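Teaching by Demonstration: Sorting and Handling Soft Gloves
Student Project Report, Spring Term

Group members: Shiyu Jia, Ginevra Vitale, Ketill Steinarsdóttir
Supervisor: Dennis Cheetham
Metulwood Robotics Lab

1. Background

Gloves are awkward things for a robot to pick up. They bend, the fingers fold under, and two gloves of the same kind rarely lie the same way twice. Writing fixed motions for them did not work in last year's project by Suqin Cui, who found that her grasp points were wrong whenever the glove landed thumb side down. Her report suggested recording people doing the task and training from that. We took up the suggestion.

Our goal was to compare two ways of showing the task. In the first, a person does it with bare hands while wearing trackers. In the second, the person does it with a hand-held gripper that has a camera on it. We wanted to know which one gave us recordings we could use, and how long each took to collect.

2. Method

The task was to take a glove or other soft item, handle it over the table, and put it in a plastic container. Each demonstration started with the item on the table or in the container and ended when the person let go and moved both hands back to the table edge. We called this one episode.

For the bare-hand method the person wore a sensor on the back of each hand. The sensors had to be strapped tight, and the cables were run back along the forearms so they did not drag across the work area. Calibration came first and was repeated if a strap slipped.

For the gripper method the person squeezed a handle to close two fingers on the item. The camera sat on the tool and looked out past the fingers. No calibration was needed between people, but the camera clock had to be matched to the main recorder at the start of each session.

We planned 200 episodes and split them evenly between the two methods. Recording took 3 weeks, mostly on Tuesday afternoons when the room was free. Ginevra and Shiyu did the demonstrations and Ketill ran the recorder and kept the log. Files were stored with Jaber, the lab's logging program, and cleaned with a script we wrote and named Filtach. It drops any episode with a gap in the tracking or a missing camera stream.

3. Results

Filtach rejected 16 episodes. Most were from the bare-hand method, where one hand had passed over the other and the tracker lost its position for a moment. We recorded those again on the last day.

Bare-hand episodes were faster to do. People also moved more naturally, and both hands took part: one would hold the cuff open while the other straightened the fingers. The trouble is that our robot arm has a simple two-finger gripper and cannot copy much of this. When Shiyu converted the hand motions to gripper motions, a good part of the finger work was lost.

Gripper episodes were slower and more tiring for the wrist. People tended to pinch the item in the middle and lift straight up -- Ginevra's first sessions were nearly all like this. After we asked for more variety she began gripping at the seams and at the ends of the fingers. These recordings needed very little conversion, because the tool closes the same way the robot does.

Clear items were a problem for both methods. In the tool camera their edges are hard to make out against a light table, and in the head view it is not much better.

4. Problems during recording

Cables caught on the table edge 2 times and pulled a sensor loose. We put tape marks on the table so items would start from about the same place. Soft stuffed items sprang back when released and sometimes rolled over, so the end position was not always the one the person intended.

5. Next steps

Dennis suggested mixing both kinds of recordings in one training set and weighting the gripper ones higher. The group at Utville has a similar arm and has agreed to run our trained model on it next term. We would also like to try shorter cables and a darker table top.

6. Photos

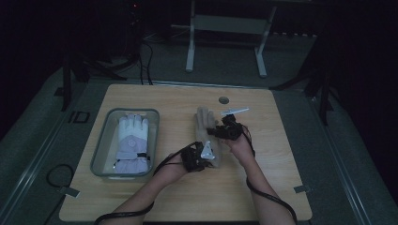
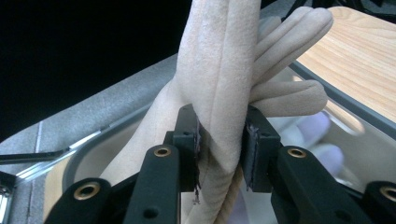 Figures 1 and 2. Bare-hand method with a clear glove, seen from the head camera (first); gripper method with a fleece item, seen from the tool camera (second).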